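Questions about keeping small fruit and tomatoes at room temperature. The answers cover tangerines, mandarins and cherry tomatoes held in a living room or kitchen for ordinary home use. Cellar and cold-room storage is on a separate page.

## Containers

### What kind of box should I use?

An open one, wider than it is deep. The working rule is 2 layers of fruit at most; the bottom layer of a deep box bruises first and is checked last. Rigid walls are preferred to bags. Wipe the inside before refilling and let it dry fully.

### Does the color of the box matter?

Not to the fruit. A white interior makes leaked juice and early mold easier to spot. The outside can be any color.

### Are holes in the wall useful?

Slightly. In an open box most of the air exchange is through the top. A small round hole in a side wall helps when a cloth or lid is laid over the box.

### Can tangerines and cherry tomatoes share a box?

For a day, yes. For longer storage, keep them apart. Tomatoes split under the weight of citrus, and one split tomato wets everything it touches. If there is only one box, put the tangerines in a back corner and add the tomatoes last, in a single layer. 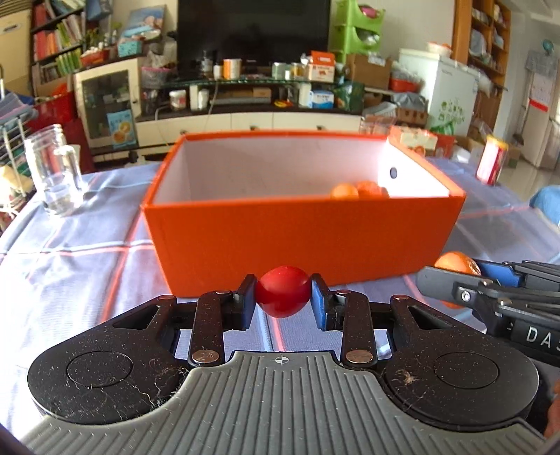 ### Should stems stay on?

On tomatoes, either way is acceptable. If the stem is off, set the tomato scar side down. On citrus, leave any button of stem in place. Pulling it can tear the peel.

## Location

### Where in the room should the box go?

On a table, out of direct sun and away from the outlet of an air conditioner or heater. Moving air dries citrus peel within days. The top of a chest freezer is acceptable if the lid is seldom opened, but check that the surface does not run warm.

### Is a tablecloth a problem?

A cloth is fine under a rigid tray. Do not set loose tomatoes directly on it, as they roll and a split one stains. Lift the tray when moving it; dragging it bunches the cloth.

### Can fruit go on the TV stand with the other jars and tins?

It can for an evening. We advise against it for longer. Shelves that already hold tins, medicine boxes and small baskets leave little clearance, and fruit placed behind other items is forgotten. Keep one open tray on the table and return to it. 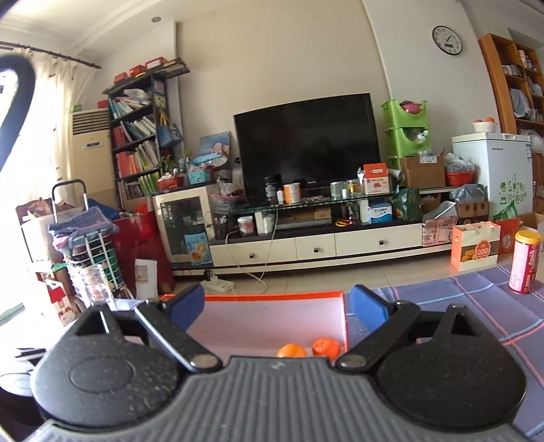
If the table is needed for meals, move the whole tray to a side surface and bring it back afterward. Transferring the fruit piece by piece adds handling and gives no benefit.

## Handling and checking

### How often should I check the fruit?

Every 3 days in cool weather and daily in summer. Turn each piece once. Remove anything soft, wet or dusty-looking.

### Should I wash before storing?

No. Wash before eating. If fruit arrives dirty, rinse it and dry it completely before it goes into the box.

### Is a mottled peel a defect?

Usually not. Uneven color on a tangerine is common, and paler fruit from the same bag may be just as ripe. Press lightly near the stem end. A firm peel with a little give is normal; a sunken spot is not.

### Where can I get the Prikness tray insert?

The insert was discontinued. A folded paper towel, changed at each check, does the same job.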